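The Table With the Green Cloth

For most of my adult life I have owned a desk and worked somewhere else. The desk is in the back bedroom, it has drawers, and the drawers are full of takeout menus from a town I moved away from. Where I do things, the real things (the taxes, the birthday wrapping, the returns I swore I'd mail last month), is the big table with the green cloth on it.

I've been thinking about that table a lot since December, which is when I decided to become a person who packs parcels properly. I sell old cookbooks and the odd bit of kitchenware through a little online shop I call Bundale, after a road my grandmother lived on, and for the first couple of years my packing method was to panic. I'd grab whatever box was closest, stuff it with newspaper, tape it until it looked like a cast on a broken leg, and run to the post office with my coat half on. Things arrived. Mostly! A gravy boat did not, and I still think about that gravy boat.

So I went looking for people who do this well. I wanted to know how they set up their tables, what they keep on them, and how on earth they find room for a laptop in the middle of it all. Because that's the thing about a packing table now. It used to be paper and string. These days the order's on a screen, the label comes off a screen, the customer is writing to you on a screen to ask if you could possibly add a gift note, and the screen has to sit somewhere.

My first call was to Muthoni Waweru, who ships handmade candles out of a spare room in a town called Gretwood and has sent out 1,216 parcels from the same table. She knows the number because she writes each one in a notebook, in pencil, with the date and the weight. I asked if she'd show me the notebook and she held it up to the phone for me, page after page of it, and I felt the way other people feel looking at cathedrals.

"Put a cloth down," she told me, before I'd even gotten to my first question. "A bright one. You'll stop losing stuff."

I'd had a cloth on my table for years, but only because of a water ring I didn't want my mother to see. I'd never thought of it as equipment. Muthoni's argument is that everything you lose while packing is small and pale or small and see-through. Scraps of label backing, little bags, clips, the cap off something. Set them on a white counter or a busy wood grain and they vanish. Set them on a good loud color and there they are. She went through gray and navy before she landed on orange, and she won't hear a word against orange.

I'm a green person. I think green is restful, and it makes me feel a bit like I'm playing billiards.

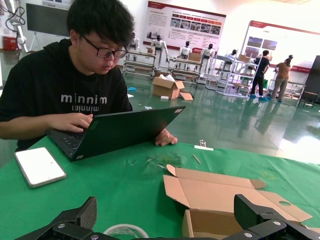
The laptop question took me longer. Muthoni keeps hers on a shelf at chest height and reads it standing up, and I tried that for five days and got a crick in my neck that I could feel when I sneezed. My neighbor swears by a phone propped in a coffee mug. I've ended up with the laptop at one end of the table, always the same end, and the boxes at the other, with a stretch in the middle that I try (try!) to keep for whatever is being wrapped at that moment. It's a simple arrangement and I'm embarrassed by how long it took me. I used to put the laptop right in the center like a dinner guest and then work around it, reaching over the lid with a tape gun, dropping bits of packing paper on the keys.

If you have a tablet too, lay it flat off to the side and be done with it. I spent a whole afternoon trying out stands for mine, and every one of them was one more thing to knock over with a box flap.

And oh, the flaps. I could write a separate article about box flaps. An open box takes up so much more table than a closed one, and it does it sneakily, because you measure the bottom of the box in your head and forget that the top opens out like a flower. I now leave a box-and-a-half of space for every box. If I can't spare that, the box goes on a chair.

Then there's plastic film. I've got mixed feelings about it. I don't buy it anymore, but it comes into the house on practically everything, and for years I threw it straight out and then needed some an hour later to keep a stack of loose recipe cards together. Now the clean pieces go in a shoebox under the table. The trouble is the in-between stage, when you've pulled it off something and set it down flat because you're going to deal with it in a second. You are not going to deal with it in a second. It'll sit there, crinkled and shiny, until you put a hot cup of coffee down on it without noticing and the whole thing slides. Ask me how I know.

Muthoni has a rule for this, and I've taken it on wholesale. Film never touches the table twice. Once when it comes off, and after that it's in the shoebox or it's in the trash. She says it in a voice that makes me think she was a very good babysitter.

Tape deserves a paragraph of its own. I have tried the cheap stuff that splits up the middle and the expensive stuff that sticks to your sleeve. I settled on a brown paper tape from a supplier called Chaudhary, a small family outfit two counties over who'll sell you a single roll if you ask nicely, and I keep it at the edge of the table nearest my stomach. Right at the edge. I used to park it at the back, neatly, next to the scissors, and I'd stretch across an open box to get it and come back with my elbow in the tissue paper. A roll of tape wants to be under your hand. It'll roll off now and then, and you'll chase it under the radiator, and it's still worth it.

Fold the end of the tape over, by the way. Every single time. I know you know this. I know it too, and I still spent ten minutes last night picking at a roll with my thumbnail like somebody scratching a lottery ticket.

I also want to say something in defense of small clutter, because the tidy-desk people have gotten a bit carried away. I follow one of them (she has a very white house) and she'd have you put away every last item between tasks. I tried it for a week. I spent more time opening and closing drawers than I did packing, and I got snippy with the dog. Some little things just live on a working table. Mine has a wooden stick I use for pressing creases and for getting glue into corners, and a tiny clear cup that I tip screws or beads into when I've taken something apart to clean it. Put those in a drawer and I'd have them out again before lunch. So they stay, over on the right, and I've made my peace with them.

What I do put away is anything I can't name. That was my own rule, nothing to do with Muthoni, and I'm quite proud of it. If there's a piece of something on the cloth and I can't say what it is or what it came off, it goes in a jam jar on the windowsill. Once in a while I tip the jar out and have a look. Last time I found the foot from a kitchen scale I'd already sold, and I had to write a very sheepish message to a man in Ohio.

People ask me how much all this cost, and I can answer that, since I kept the receipts for once. The cloth I already had. The shoebox and the jam jar were free. I bought flat boxes in bulk, 700 of them, which was an act of wild optimism and means that the back bedroom desk now has a purpose: it's holding up cardboard. The one fancy thing I bought was a label holder from Bridell, and I don't use it. I stick the labels to the side of the laptop lid for as long as it takes me to fold the box, then peel them off again. Muthoni was appalled when I told her.

She came through town in the spring and stopped by to see the table for herself. I'd cleaned, of course. I'd cleaned so much that it looked like nothing had ever been packed there, and she stood over it with her coat on and frowned, and then she asked me to pack something. So I did, a stack of five church cookbooks held together with a ribbon, going to a woman in Maine. Muthoni watched me do the whole thing with her arms folded. I opened the box too close to the laptop. I set the film down twice. I lost the end of the tape.

"Move your scissors to the left," she said when I was done. I'm left-handed, and they'd been on the right for four years.

The cookbooks got to Maine without a bent corner. The scissors are on the left now, and I've ordered a second cloth, in the same green, for when this one's in the wash.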